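Notes from the Tasting Shelf
November 26, 2022

Well, the casks are home at last. Those of you who came along in August will remember me going on (and on) about the little cider brandy distillery at Tirkness, and how I hoped we might talk them into selling us a share of something old. It took a good many phone calls and one very wet drive over the hill road, but they've let us have 121 bottles from a cask laid down in their first proper season, and I couldn't be more pleased! 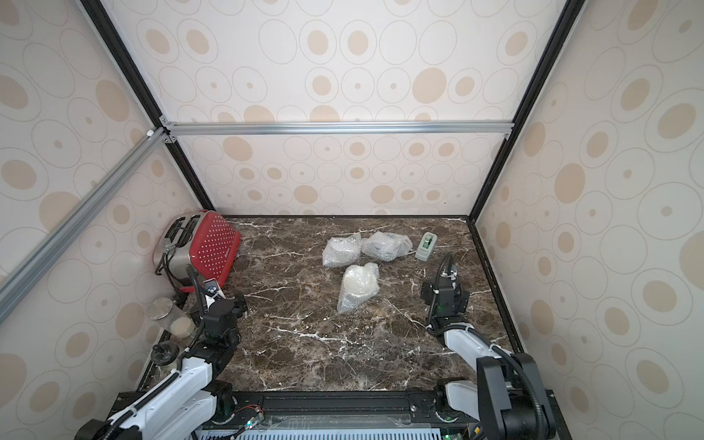
It's a gentler drink than most of you will be used to. The Charbonneau we opened last winter was all pepper and old leather, and I know it split the room. The Tirkness is softer, with baked apple first and then a bit of clove, and a long dry finish that reminds me of walking through an orchard after the pickers have gone home. I'd leave it in the glass for ten minutes before you do anything else. A drop of water is fine if you like it that way, whatever the chap at the Staduten fair told us.

The distillery makes only 3000 bottles a year, and 1000 of those go straight to shops in Nisden, so we've done rather well. I've put 100 aside for members at one bottle each, and the rest will be kept back for tastings over the next couple of years.
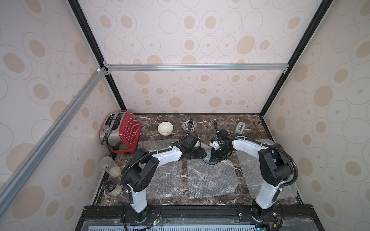 If you'd like one, drop me a line before the middle of next month and say whether you'll collect it or want it posted. Posting costs a little extra, I'm afraid, as the boxes have gone up again. Anyone who still has a bottle to pick up from the perry order, please do come and get it, my hallway is getting very narrow.

Next time I'll write up the three pear spirits we tried from Staduten, one of which I'm still thinking about.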